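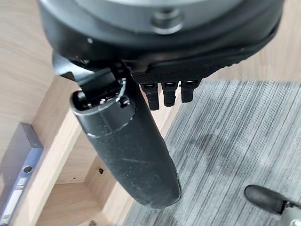 A robotic hand of the type used in the Griluvgate trials, seen from the wrist.

The Griluvgate thumb fault was a recurring failure in the hands of mobile robots tested by the automation firm Nirkham in an office building in Gusevar. In the fault, the thumb of the hand stopped answering commands while the fingers went on working normally. An object held at the time could be dropped, or could stay pinched until the hand was powered down. The fault was first logged in January and was described in a report by test engineer Wálter Ayala, released on 2025-06-17.

Background

The Griluvgate project tested robots on office filing work. The main tasks were opening cabinet doors, taking ring binders from shelves and putting them back. The hands were supplied by Henao, a maker of grippers and joint parts. Each hand was rated for 2,000 grasp cycles between inspections.

Filing work puts an uneven load on the thumb. A full binder has most of its weight away from the spine, and the hand has to resist the twist as the binder clears the shelf. Cabinet doors left open in a walkway are a further hazard, as the back of the hand can strike a door edge while the arm is moving to a new position. 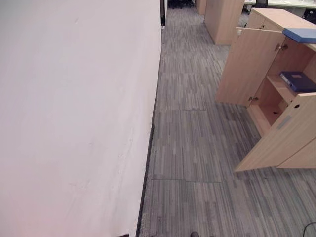

The first failures came after about 600 cycles, well short of the rated interval. Most took place during reaches to low shelves, when the wrist was turned close to its limit. Early reports blamed the control software, and an update was installed on all units. The fault came back within 200 cycles.

Cause

Ayala's report traced the problem to the thumb cable. At full wrist rotation the cable was pulled tight against the joint bracket, and repeated rubbing wore through its covering. The resulting short circuit made the motor controller shut down the thumb without raising an alarm. The robot's software continued to treat the grasp as complete.
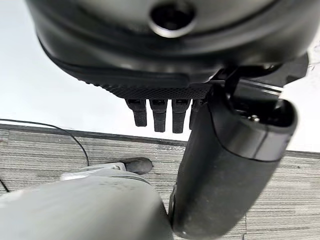 Four fingers and the thumb of a hand, with the joint bracket behind the thumb.

Response

Nirkham limited wrist rotation on low reaches and set the arm to stop whenever thumb position data was missing for more than 40 milliseconds. Staff were told to keep clear of the area under a raised hand and to use the stop button before freeing a stuck binder. Henao later changed the cable route and added a sleeve at the bracket. Hands already in use were refitted at the next inspection.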